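Workshop tips: keeping a two-finger gripper happy on small, light things

Brushes in a cup are my favorite check after any work on the fingers. Skinny handles, soft heads, a cup that's easy to knock over -- if something is out of line, you'll find out fast! 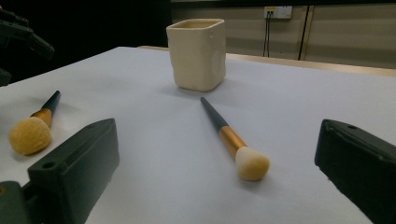
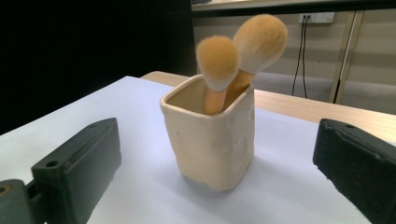

*Makeup brushes and the cream cup on white, both seen from between the fingers.*

- **Wipe the finger faces first.** A barely damp cloth, then a dry one. Bristle dust makes a handle slide like soap.
- **Snug the screws by hand.** I use a short Closell driver and go left, right, left again. Check them every 100 grips, and swap the pads at 1,000.
- **Close on plain paper.** One strip between the tips, then tug. It should drag evenly at both edges. If one side slips free, loosen that finger, square it up and try again.
- **Tape the white sheet down.** I love a paper top for this -- shadows show you how high the fingers are.
- **Grab the handle, never the bristles.** Squashed heads stay squashed.
- **Keep 2 spare screws in a Josham tin.** They roll. Oh, they roll!

Next up: quieting a squeaky slide.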